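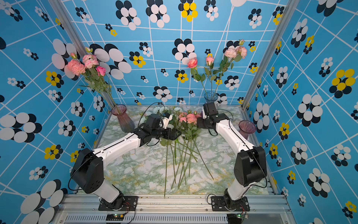

Figure 4. Flower station with both arms over the table and the cut stems laid out in the middle.

4.3 Setting up the flower station for visitors

This section covers the Harasym two-arm cell when it is used for the flower demonstration at the Lovstead open day. For power and network connections, see section 3. Set up before the doors open on 3rd June and allow 27 minutes for the full procedure.

1. Check that both black mounting plates are tight against the front rail. Do not lift the cell by the arms.

2. Turn on the cell and wait for the green light on each circuit board at the front edge. If either board stays dark, turn off the power and check the red and black wires before trying again.

3. Move each arm by hand through its full reach. The cable at the gripper must hang in an open loop and must not catch on the vases.

4. Place the vases. The tall pinkish-purple vase goes at the left near the back corner, the clear vase at the back, and the short wide-mouthed vase beside the right arm. Leave the short vase empty.

5. Lay the loose flowers in the center of the table with the blooms toward the back and the stems toward the front. Mixed colors are fine. Remove any stem with thorns.

6. On the Doruvden panel, load program 536 and press Hold. The arms go to their start positions and wait.

7. When the group is behind the floor line, say "arms moving" and press Run.

CAUTION: Keep hands out of the enclosure while the program is running. To add flowers or move a vase, press Hold first and wait for both arms to stop.

CAUTION: Do not let water run onto the front rail. It has ventilation slots along its lower face, and the circuit boards sit below the mounting plates.

Note: The wallpaper panels belong to the Sirkance display kit. Panels bought before January use a different clip and do not fit this cell.

Note: If a gripper drops a stem, let the program continue. Pick up fallen stems between groups, with the cell on Hold.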